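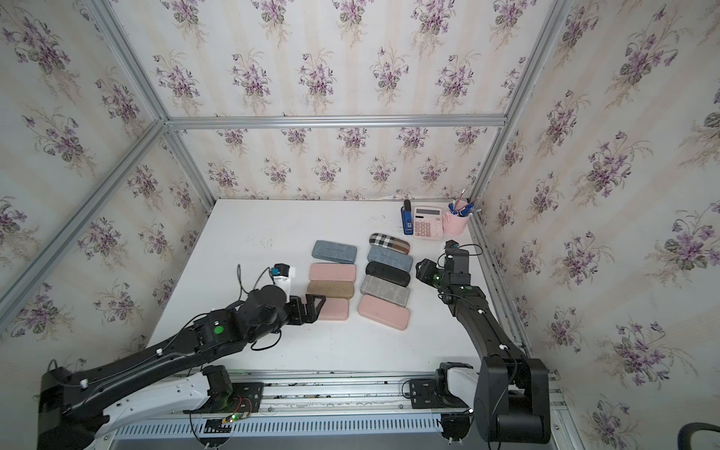 Eyeglass cases on a white tabletop, with violets on the wallpaper behind.

Skillholm open day: is the cheap-glasses promise real?
28 April 2025
By Javiera Olivares

The flyer promised "a full pair, tested and fitted, in 90 minutes." I have worn glasses since second grade and have never been out of a shop that fast, so I went to Skillholm's open day to see for myself.

I got a number at the door and waited. The eye test, when it came, was fine. Renato Yáñez did mine and didn't rush it, though he did steer me toward the anti-glare coating twice. I asked what it would do for me that my current lenses don't. "Less glare," he said.

Then the lens room tour, led by Fidel Cáceres. We stood behind a glass panel while he talked over the noise of the edger. He told us they cut some 2,000 lenses a month. I asked how many come back to be redone and he said he'd have to check. He took my email. I haven't heard.

The 90 minutes, by the way, only covers single vision in stock powers. Progressives take 20 days. That was on a sheet at the register and nowhere on the flyer.

The open day discount was 20 percent, frames only. My frames were the cheap part.

I'd go back for the eye test. I'm still wearing my old pair.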